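How Robots Learn From Examples
Titico Learning Pages: Machines and People

When you learned to tie your shoes, someone probably showed you how. You watched, you tried, and you tried again. Some robots learn in a similar way. A person shows the robot what to do many times, and a computer program studies all of those turns. Each turn is called an example, or a demonstration.

What is an example?

Suppose a robot must put a lid on a pan. One example begins when the arm starts to move and ends when the lid is in place. During that time, the computer saves two kinds of information. The first kind is pictures from the cameras. The second kind is numbers that tell how each joint of the arm is bent and how wide the fingers are open.

The pictures and the numbers are saved together, many times every second. Later, the program can look at a picture and ask, "What did the arm do when things looked like this?"

Who moves the robot?

At first, a person does. The person who guides the arm is called an operator. Some operators hold a small controller. Others move a second arm, and the robot copies it. Operators at the Durrani workshop practice for four days before any of their work is saved.

Why are cameras placed near the fingers?

A camera high on a wall can view a whole table, but an arm may block the part that matters most. A camera on the robot's wrist travels with the fingers. It stays close to whatever the robot is about to touch, and the things nearest to it can look very large or blurry. The learning program must get used to this view. 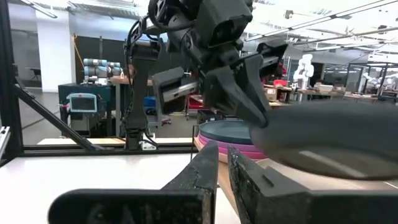
Eimear Rafferty wrote to ask whether a robot could simply watch one perfect example and copy it forever, as this would save everyone a great deal of time. Her class had voted on the question, and most of the students thought that it could.

The answer is that one example is usually too few. If the dish is moved a little to the left, a robot that copies exactly will reach for the wrong place. The program needs to study the same job with the dish near and far, turned one way and then another, in bright light and in dim light. For its first kitchen task, the Plaltillow project gathered 1,626 examples.

Are all examples kept?

No. After each day of work, a reviewer plays the examples back. Some are set aside. The operator may have bumped the table, or a camera may have stopped saving pictures. Of the examples in the Plaltillow set, 623 were checked by a second reviewer as well.

A small mistake is not always a reason to throw an example away. If an operator misses the handle and then reaches for it again, the program can learn how to recover from a miss.

What happens next?

The examples are given to the learning program. It makes a guess about how the arm should move, compares the guess with what the operator did, and changes itself slightly. It repeats this a very large number of times. Then the robot is tested without an operator guiding it. If it has trouble with one part of the job, the team gathers more examples of that part.

Words to know

Demonstration: one complete showing of a job.
Gripper: the part of a robot that holds things.
Joint: a place where an arm bends or turns.
Operator: a person who guides a robot.

Text by Banafsheh Amini. Reviewed by Touran Tabrizi.
Last updated 31/05/2018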